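Round table

A round table is a table with a circular top, and its great charm – as anyone who has squeezed in one more cousin will know – is that it has no head and no foot. Everybody can see everybody else, and the bread is never very far away. At Demengate, the old market town, inns favoured them for wedding suppers, and one bill from a February feast lists 378 guests and a good deal of soup. White tops came into fashion later, chiefly in cafés and small kitchens.
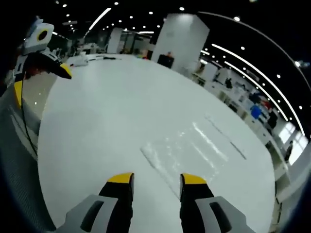

Efe Omoregie wrote in to add that the Demengate inns kept square tables too, for cards, and that the article really ought to mention them.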